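Ticket 2067
Subject: Bookings calendar shows every event an hour early, but only for some people
Site: Enadham Village Hall
Opened by: Carol Stockdale
Status: Closed (see last entry, with feeling)

Original report
The online calendar says the tai chi group starts at 9 am. It starts at 10. On my own laptop it says 10. On the hall tablet it says 9, and the tai chi group have seen the tablet. They were waiting outside in the drizzle when I arrived to unlock, doing something slow and reproachful. Please advise.

Reply from support, Paltunthorpe office
Hello Carol. Could you confirm the time zone setting in your Patach account? It is under Settings, then Regional, then Regional again. We know there are two of them.

Carol
Both say London. I have also cleared the cache, restarted the tablet and turned the router off and on, as I assume those were your next three emails.

Support
They were. Thank you. Could you now create a test event at noon on the laptop and tell us what the tablet makes of it?

Carol
Laptop: noon. Tablet: 11 am. I then made one on the tablet at noon, and the laptop thinks it is at 1 pm. So they disagree, but at least they are consistent about it, like my in-laws.
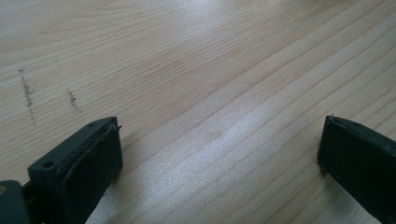
I tried the same thing on my phone, which sides with the laptop. My neighbour's phone sides with the tablet. She uses the older Patach app and has declined every update on principle. The tablet is also on the older app, though in its case I think it is laziness.

Support
That is very useful. Version 2 of the app reads the time zone from your account. The older one reads it from the device and ignores summer time if "Set automatically" is switched off. Please check that on the tablet, under Date and Time.

Carol
It was off. I switched it on. The tablet thought for a bit and then told me I was in Seol. I have never heard of Seol. I looked for it on the map in case it was somewhere nice and could not find it.

Support
Seol is the name of our test region. It should not be visible to customers. Please do not book anything there.

Carol
Too late. The Brownies now have a sleepover in Seol.

Support
We have moved the Brownies back to Enadham. We have also removed the test region from your account and pushed the current app to the tablet. Please sign out, sign in again and repeat the noon test.

Carol
Signing in gave me error 409. The message underneath reads "Conflict", which I felt was a bit personal.

Support
That error means the old session was still open when you started the new one. Leave it ten minutes and try again.

Carol, 28 July 2025
Left it ten minutes. Left it another ten while I had a biscuit. Signed in, no error. Noon is noon on the laptop, the tablet and my phone. My neighbour's phone still says 11, but she tells me she prefers it — it gets her to things early.

The tai chi group have been informed and have asked whether they might keep the 9 o'clock slot, as they have got used to it. I have put them down for 9. Please close the ticket before anyone else asks for anything.

Support
Closed. The second Regional menu has been passed to the developers.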